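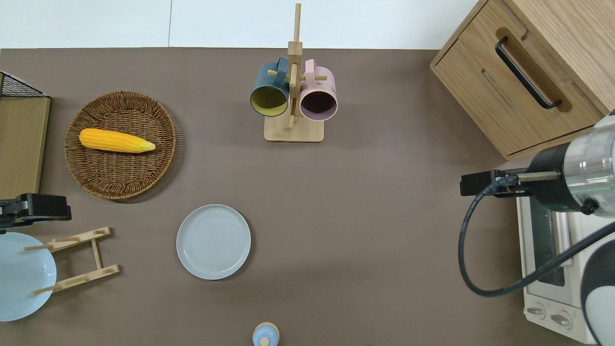 Figure 1. Tabletop used in the kitchen trials, with the right arm extended above the toaster oven.

3.2 The Kirkell two-arm package

The system under review is the Kirkell package, a two-arm kit sold by Barkness to small labs and teaching groups. We bought it at list price and set it up at our Dovville site in November. The price covers both arms, two parallel grippers, the control box, the teleoperation handles and one year of remote support. Tables, props and a workstation are left to the buyer.

Installation took two people one working day. The printed guide was clear on power and grounding but thin on mounting, and the hole pattern it gives for the left base did not match the part we received. Barkness sent a corrected sheet the next morning. Calibration is started from a single menu entry and needs no outside target. We repeated it after every move of the table and kept the default settings throughout.

3.3 Task set

The tasks come from the Wikström household list, which we shortened to the 4 that fit on a single table (Table 2). Each is given to the system as one typed sentence:

T1. Take the corn out of the basket and put it on the gray plate.
T2. Take the pink mug off the mug tree and set it on the table.
T3. Open the cabinet drawer by its handle.
T4. Open the toaster oven door.

We kept the props in place for all tasks, including those a given task does not use. The vendor's own demonstrations are run on a nearly bare table, and we wanted to know how the package behaves with a dish rack and other items close to the work area. Mugs were hung with their openings down, as they would be in most kitchens. 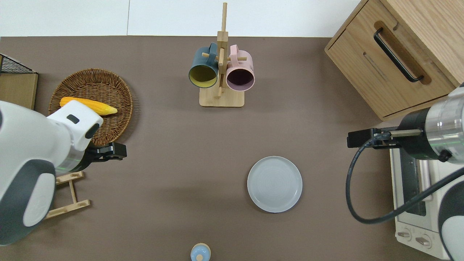 Figure 2. Both arms over the table. The corn is in the woven basket and the gray plate is at lower center.

Either arm may be used for T1. The software picks one by comparing planned path lengths, and the choice can be overridden from the console – we left it alone. T3 and T4 were assigned to the right arm for every run, as the cabinet and oven both stand on that side.

3.4 Procedure

Each task was run 10 times per session over 3 sessions. A run ended when the operator judged the goal met, when the arm stopped on a fault, or when the time limit passed. Sadia Chaudhry operated the console. Hjørdis Öberg scored the runs from the recordings and was not told which software release was in use. Runs stopped by hand for safety were scored as failures.

Between runs the props were put back by hand against a printed layout sheet. Small differences in position remain, and we did not try to remove them.

The vendor rates the gripper pads for 500 hours. Our sessions stayed well below that figure, so pad wear is outside the scope of this section. Cable routing on the right arm is discussed with the fault log in Section 5.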